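The Case for the Plain Soft Bag

Public institutions spend a good deal of time choosing large things and very little time choosing small ones. A library board will meet four times to select a carpet. The bags in which that same library lends out its craft kits, puzzles and audio players are usually ordered in an afternoon, from whichever catalog is open. It is the position of this essay that the bag deserves better, and that in most lending programs the soft fabric bag with a strap should be preferred to the rigid plastic case.

The Pollbridge lending program offers a useful record. When it opened, every kit went out in a hard case with a molded handle. The cases looked tidy on the shelf and photographed well for the annual report. In the second year the program held 1441 kits, and staff recorded 92 cases withdrawn for cracked hinges or broken latches. A case with a broken latch cannot be lent, and a latch is seldom sold separately. The contents were repacked and the cases were thrown away.

Fabric fails more slowly, and it usually gives notice. A seam begins to open at one corner, a strap frays where it passes through its loop, and a person with a needle can put the matter right in a few minutes. The Namska sewing room, which mends bags for several lending programs, sets a limit of 25 minutes per item – past that point the bag is cut up for patches. Few bags reach the limit.

There is also the question of storage. A rigid case occupies the same space whether it is full or empty. Soft bags may be folded, stacked or hung, and a row of hooks will hold what would otherwise require a cabinet. Smaller branches, such as the one on Carnegie Street, have no cabinet to give.

The objections should be stated fairly. A soft bag protects its contents poorly against a fall, and for glass slides or measuring instruments the hard case remains the right choice. Fabric gathers lint and dust. Straps tangle when several bags are kept in one bin, and the afternoon shift at any returns desk will confirm that separating them is tedious work. These are real costs, and a program that adopts fabric bags must budget staff time for them.

Most of that cost, however, can be reduced at the point of purchase. Straps should be flat webbing, which lies better than cord and is easier to unknot. Colors should be deep enough to forgive handling. Zomanis, whose sample bags were tested at Pollbridge last May, supplies a version without printed lettering, and this should be the standard order. Printing wears off long before the fabric does, and a bag bearing half a logo is often retired while it is still sound.

An order of 2000 bags is a modest line in a regional budget. It is nevertheless an order that borrowers will touch more often than any other item the institution buys, and it should be reviewed by the people who pack, hang and mend the bags before it is signed.

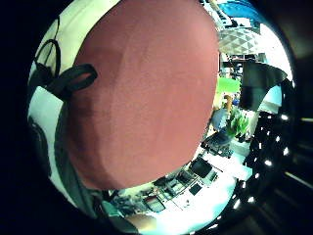
The same review should apply to replacements. Programs tend to reorder by habit, using the previous invoice as a guide – a practice that carries forward every mistake in the original purchase. A short written note from the returns desk, attached to each new order, would correct this at no expense.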